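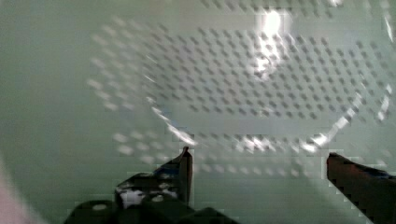
TV & Celebrity > Daytime shows > Broadcast questions

Why is the catch-up version of Brindwood Mornings shorter than the live one?

I recorded the August special off air, the one where Gwilym Jarman interviews the cast of Damcombe on the sofa. My recording runs 132 minutes with the ads removed. The version on the Wadine app is 19 minutes shorter. The band at the end is missing, and so is a chunk of the interview where they play an old clip of him as a contestant. The episode page doesn't mention an edit. Is this a rights problem, or did somebody complain? Also, is there any chance the full version gets restored?

Branwen Skyrme
3 comments

probert_archive
Almost certainly rights. A live show clears music and clips for broadcast first, and on-demand use is often a separate license with its own fee and end date. If the second license was never bought, the segment has to come out before the file goes up on the app. The same applies to archive footage owned by another company, which would cover your contestant clip.

To check, compare the two versions at the cut points:

– A cut that starts on the first note of a song and ends on the applause is a music cut.
– A cut that removes only the clip, leaving the talk before and after it, is a footage cut.
– A cut in the middle of a sentence of ordinary talk is more likely legal or editorial. Those are usually made within a day or so of broadcast.

Watch the end credits too. If the band is still credited in the app version, the credits were carried over from the live master and the edit was made afterward. That tells you the order of events but does not tell you who asked for it.

As for restoring it, I wouldn't expect that. Once a daytime episode is a few months old there is little reason to pay for another license. Keep your recording.
Helpful: 19

sofa_watcher
they cut the band every time, its been like that for years. the interview thing is probably because he swore

mdl_captions
He didn't swear, I have the subtitle file. Agree with the rights answer on the band. One addition on the running time: check whether your recording includes the news and weather breaks. Those are inserted by the regional station and are not part of the program file, so they never reach the app. On this show there are usually 3 of them, and they could explain nearly half of your difference. Subtract those first, then look at what is left.

Last reply January 29, 2024
Views: 2,256 | Shares: 3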